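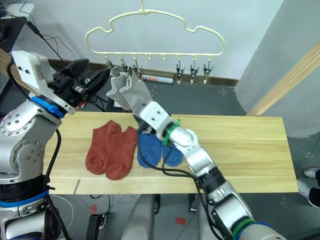 Jesstead Facilities Support
Ticket 1185
Category: Laundry services, resident billing
Status: Resolved
Location: Harju Building, ground floor laundry room

Summary
Residents reported that payment cards were being charged for wash cycles that did not start. The reader displayed "Approved," the balance was reduced by the price of one cycle, and the washer remained on the selection screen. Dryers were not affected.

Initial report
The first report was received in May through the resident portal. Two further reports followed the same evening. All three concerned washers on the north wall, which share one Kemeck payment controller. Residents were asked to use the south wall machines until further notice, and a sign was posted at the door.

Entry 1, 8:40 a.m.
Support reviewed the transaction log. Each failed cycle showed a completed charge followed by error 700, "No acknowledgment from machine." The log did not show an automatic refund. According to the service contract, a charge without acknowledgment is to be reversed at the end of the business day.

Entry 2, 10:15 a.m.
The controller was restarted from the management console. A test card was used on washer 3. The charge was approved and the machine did not start. Error 700 was logged again.

Entry 3, 1:30 p.m.
The case was referred to Tondine, the service contractor for this site. Tondine requested the controller's firmware version and the response timeout setting. The timeout was found to be 2000 milliseconds. The south wall controller, installed at the same time, has a longer value. The setting appears to have returned to its default during the most recent firmware update.

Entry 4, 3:05 p.m.
The timeout on the north wall controller was changed to match the south wall. Test cycles were run on every north wall washer, once with a card and once with the mobile app. All started normally. No new errors were recorded.

Entry 5, 4:20 p.m.
The missing refunds were traced to a separate cause. The reversal job was still assigned to a merchant account that had been closed. Tondine has moved the job to the current account and has run it manually. Affected balances have been corrected.

Action required by residents
None in most cases. Residents who paid by mobile app should sign out and sign in again to see the corrected balance. Any charge that is still missing should be reported by replying to this ticket with the last four digits of the laundry card and the washer number. Full card numbers should not be sent.

Follow-up
The timeout value has been added to the checklist used after firmware updates. The sign at the door has been removed.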